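Do "Easy-Iron" Shirts Save Any Time? Project Report
Shadi Chamoun and Iker Mateos, Textiles and Consumer Studies, second year 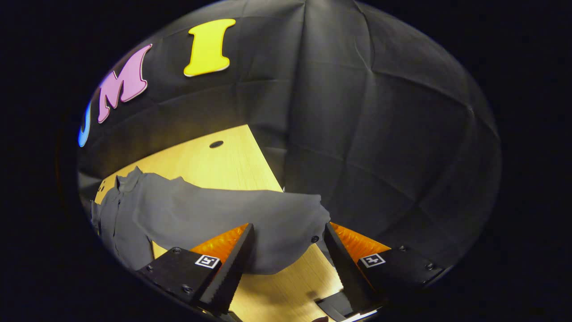

The claim we set out to check is printed on thousands of collar tags: that a treated cotton shirt needs little or no ironing. We had our doubts before we started and we should say so.

Method
We bought 10 shirts, five sold as easy-iron (Uleck and Plimton) and five plain cotton (Bravo and Clollari). All were washed at 40 degrees, hung overnight and ironed by the same person, who was not told which was which. She guessed anyway, mostly correctly, from the feel of the cloth. That is a weakness and we could not find a way round it.

We also put a questionnaire round the halls in November. Of 300 forms, 108 came back.

Results
In the first few washes the treated shirts were quicker to iron. By the twelfth wash the gap had shrunk to a few seconds a shirt, and one of the Plimton shirts took longer than either Clollari. Collars and plackets were no better in the treated group at any stage. Those are the parts people see under a jumper.

The questionnaire was less use than we hoped. Most people who owned an easy-iron shirt said it worked, but many of them also said they never iron anything. We do not think their answers tell us much about the finish.

Uleck's leaflet mentions a trial of 3,000 wearers. We wrote twice asking how wrinkling was judged – no reply so far.

Limits
Five shirts a side is a small number and we used one washing machine, a fairly rough one. A gentler spin might have kept the finish going longer. We would want at least thirty washes before saying anything firmer, and a proper crease scale in place of our own marks out of five.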